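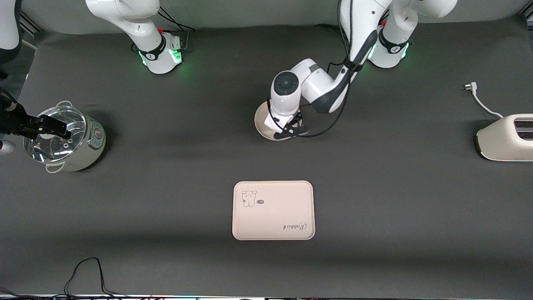
Brumivcombe Automation Users Forum
Board: Bimanual Systems – Kits, Leasing and Service Plans
Thread: Grimshaw two-arm kitchen bench kit, evaluation before renewal

Posted by irnton_procurement
13 August 2026

Our training center holds an evaluation agreement for the Grimshaw two-arm kitchen bench kit, and a decision on renewal is due in October. The agreement covers both arms, the two-finger grippers, the control software and 60 hours of remote support. Members who have operated the same kit under contract are invited to comment on the following points:

1. Reliability of the grippers on household items that were not designed for automated handling, in particular glass lids and flat plates.
2. Response time under the standard support plan.
3. Whether the extended plan offered by Braltmont, the regional service agent, is worth the added cost.

Our task set is limited to a rice cooker, a toaster, a plate and a tray. The work at the head of this thread is the lid task, with one gripper at the rim of the glass lid and the other arm down on the plate.

Reply from benchlead_north

We operated this kit for two contract terms. On the first point, our findings were favorable with one reservation. Glass lids were handled acceptably when the fingers closed on the metal rim. Results were less consistent when the software selected a grasp on the knob, and we disabled that option in the task settings. The vendor does not document this setting in the main manual. It appears in the supplement, under grasp preferences.

Flat plates are a separate matter. A plate lying directly on a fabric surface leaves very little clearance for the fingers. We asked Grimshaw for thinner fingertips and were quoted for them as an accessory. In our view they should be part of the base kit.

Reply from calibration_desk

I must disagree with the previous reply regarding fingertips. Our department ran 800 plate trials with the standard fingers and saw no need for the accessory. The deciding factor was approach angle. With the wrist directly above the plate, the fingers come down on it and have no edge to work with. With a tilted approach at the rim, the standard fingers were sufficient. I would also note that in the layout posted, the wrist hides most of the plate from that viewpoint. Any evaluation that relies on that one view for scoring should add a second one.

Reply from benchlead_north

The tilted approach was tested at our site and was not dependable with shallow plates. Our plates may have had a lower rim than yours. I accept the remark on the second view.

Reply from irnton_procurement

Thank you both. We will test the tilted approach before requesting a quotation for the accessory. May I ask for comments on the service plans?

Reply from facilities_west

We hold the extended plan. The annual charge for our site is 3342 dollars and includes one on-site visit and replacement of worn gripper pads. Braltmont has answered every request within the period stated in the contract. The standard plan, which we held earlier, routed all requests through a web form, and a cable fault took 20 working days to close. For a site with no technician of its own, I would recommend the extended plan.

One matter of housekeeping should be raised. The toaster cord and its plug are lying across the table surface, and there are loose black cables over the front edge. Our inspector required all cords inside the reach of the arms to be routed and clipped. The acceptance checklist supplied with the kit contains the same requirement in its section on work area preparation.

Reply from calibration_desk

I support the comment on cords. I do not support the recommendation on the plan. A site with a trained operator can replace the pads in a few minutes, and the visit adds little. The saving would be better spent on additional support hours.

Reply from facilities_west

That is a fair position for a staffed laboratory. The original poster describes a training center, and staffing there may differ – the answer depends on who is available when a fault occurs.

Reply from irnton_procurement

We have one trained operator, present on a part-time basis. The cord routing will be corrected in accordance with the checklist. I have asked Braltmont whether the extended plan can be purchased for a half term, and I will post the response to this thread once it has been received in writing.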